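Play testers wanted for table-top object sets (paid, part time)

Kukport, April intake

We sell boxes of small objects for children to handle, sort and squeeze. Every supplier we have ever bought from says its objects are calming, or educational, or both. We have read a lot of those leaflets and believe very little of what is in them. We need people who feel the same way and who are willing to sit at a table with a ball of yarn and write down what happens.

The job

You would work at a table with a handful of objects at a time. Some are soft, some roll, some do nothing much at all. You pick them up, pass them from hand to hand, put them back and fill in a sheet. A session lasts 40 minutes and you do up to three in a morning, starting at 9.30. Then you talk to Sowmya Alva, who runs the testing, and she will ask you why you wrote what you wrote. She does not accept "nice texture" as an answer. Nice compared with what?

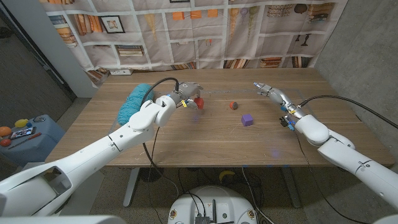 Teal yarn, two small balls and a purple foam cube on the test table.

The current set has been called "sensory-rich" by the people who put it together. That may be so. A skein of yarn is pleasant enough to hold, but so is a jumper, and most families already own a jumper. The foam cube has its supporters in the office. I am not one of them, and I would be glad to be shown I'm wrong by somebody who has spent a proper morning with it.

Who we want

Adults with patience and a low tolerance for sales talk. Experience with young children is useful: nursery work, childminding, your own. A degree in play is not needed, and if you have one please don't lead with it. You should be able to write plain sentences by hand and to say "I don't know" when you don't.

Tell us if you have a wool or latex allergy. It won't rule you out of every session.

We can't take anyone who sells or reviews toys for money, or anyone who has worked for Plindex in the past two years. They supply some of what we test.

What we pay

£52 a morning, paid at the end of the month, plus bus or train fare if you bring the ticket. Tea is provided. There is no bonus for liking things. There are 23 places and we expect each tester to do at least four mornings. This is casual work and will not turn into a permanent post, whatever you may have heard from last year's group.

How to apply

Send us one page about a toy or household object you think is overrated, and why. No CVs at this stage. Pages that praise our products will be read, but with some suspicion. Write to Máté Csizmadia at the Kukport office and put "table testing" at the top. If we like your page we'll ask you in for a 30-minute trial session, paid at half the morning rate.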